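Part 3: Setting up your Komari stovetop smoker

Okay, on to the fun part! If you've already washed the pan and burned off the factory coating (Part 2), you're ready to smoke some fish. I learned most of this from Kidus Shiferaw, who ran the fry station at Sumwood when I was still peeling shrimp, and I've added a few habits of my own.

1. Brine the fillets. I use 50 grams of salt to a quart of cold water and leave them in the fridge for 60 minutes. Catfish, trout and redfish all work.

2. Pat them dry and set them on the rack, uncovered, back in the fridge until the surface feels tacky. Go do something else for a while!

3. Spread two spoonfuls of fine wood chips in the center of the base. I like pecan (the Gaber bags are fine, just shake out the dust).

4. Lay foil over the drip tray, fold the edges under, and set the tray on top of the chips.

5. Put the rack in, fish skin side down, with a little space between pieces.

6. Leave the lid open an inch and turn the burner to medium. When you see the first wisp of smoke, slide the lid shut.

Caution: turn on your hood fan before step 6, and never open the lid right under your face. The handles get hot too, so keep a dry towel close.
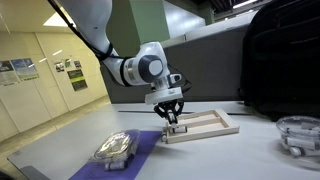
Lowering a small piece toward the wooden frame.

7. Start checking thick fillets at 20 minutes. You want 145°F in the middle.

8. Kill the heat and let everything sit, lid on, for five more minutes.

Note: if your stove is an electric coil like my old Detby, preheat the burner first or the chips will just sulk. Glass tops are a different story, so please read Part 5 before you drag a steel pan across one.

Let the base cool all the way before you dump the ash. Leftover fish keeps three days in the fridge, and it makes a great dip with cream cheese and hot sauce.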